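From: Rahel Kofler
To: Nolgate players list
Date: March 2, 2026
Subject: Re: Holger's tunes

Braulio Arellano wrote:
> Does anyone have a clean copy of the second waltz? Mine is
> missing the repeat. Also, are we still playing the whole set
> at the memorial evening, or has it been cut down?

Braulio, I have the second waltz and will bring you a copy. The repeat is on the B part only. Holger Söderlund wrote it out both ways over the years, but he always played it that way with us, so let's stick to that.

The set has been cut to three tunes. Afroza Nanayakkara is speaking first and would like us to go straight in when she finishes, without tuning up again. Please tune in the side room.

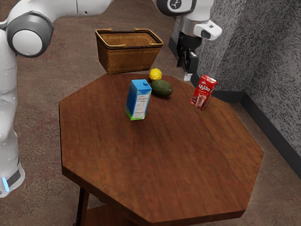
Jérémie Pichon will take the accordion part. He has Holger's own handwritten book on loan from the family and has been going through it page by page. There are roughly 200 tunes in it, many without titles, and two that none of us had heard before. He thinks one of those was meant for the October dance and never finished -- it stops after eight bars.

The collection for the instrument fund stands at 2,820 pounds. If you promised something and haven't sent it, please do so before the evening.

Two things I still need:

- someone with a car to fetch the double bass
- recordings of Holger from before he moved to Nolgate, even poor ones

Reply to me and not to the whole list, please.

Rahel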